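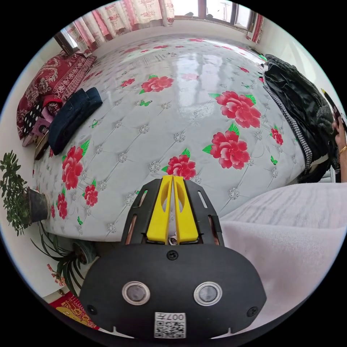 *Tufted mattress cover, red peonies on white*

**Fatirside Quilters - July meeting, back room at Madigan Hall**

I'm doing the minutes again (fine, I like it) so you get my version of events. We started at 7 pm, a bit after, once the kettle was on and the cutting mats were off the good table.

**Last month's minutes**

Accepted with one correction. I wrote that the walking foot class was full. It was the binding class. The walking foot class still has room, so please tell your friends, your sisters, anyone with a machine and a free evening.

**Money**

We have $2,051 in the account after paying the hall for the summer. That's more than I expected after the batting order! We talked for quite a while about whether to put some of it toward a second ironing station. Most of us said yes, a few would sooner save it for the fall show, and in the end we agreed to price out an iron and a proper wool mat and look at it again next time. No vote taken.

**Virden trip**

The big item. The bus to the Virden quilt show has 40 seats and we can fill them if the Homeso group comes along with us, so I'm writing to them this week to ask. The bus leaves from the hall parking lot and will not wait, which was said more than once and with some feeling, after last year. Bring your own lunch. There's a canteen at the show, but those of us who remember the egg sandwiches voted loudly against depending on it.

Someone asked if we could stop at the fabric outlet on the way home. I love this idea, and I also know what we're like in a fabric outlet. We settled on a one-hour stop, and whoever sits nearest the driver has to do the rounding up.

**Fall show theme**

We're down to 2 choices, "Grandma's Garden" and "Northern Lights". The garden people made a strong case for big old-fashioned flowers in bright colours - peonies, poppies, hollyhocks, the whole border - and pointed out that everybody has florals in the stash already. The northern lights people said that's exactly the problem, we did florals the year of the flood, and it's time some of us used up our batiks. I'm on the garden side myself but I've tried to be fair here. Slips of paper at the next meeting, one each, no campaigning at the tea table.

Whichever one wins, the size limits stay the same as last year, and every quilt needs a hanging sleeve sewn on before drop-off. Pinned sleeves will be sent home. I was the one with the pinned sleeve last time, so I have no leg to stand on.

**Care home quilts**

The care home would like more lap quilts before the cold weather. They've asked for cotton only, nothing tied with yarn, and please no white backing, as it goes grey in their laundry. A good pile of tops is waiting in the cupboard, already pieced. What we're short of is people to quilt and bind them. I took one home and so did half the table, but there are plenty left.

**Odds and ends**

- The lost rotary cutter with the purple handle has been found in the scrap bin. Blade open. Please, everyone, close your blades.
- The hall would like the windows shut when we leave. The storm last month got the floor by the piano wet.
- Library books on appliqué are overdue and you know who you are.
- Show and tell ran long and was lovely, and I forgot to write any of it down. Sorry!

**Next meeting**

Same room, same time. Bring your theme slips, the price of any iron you'd recommend, and a plate of something if you're on the snack list. We wrapped up at 9 and I locked the back door.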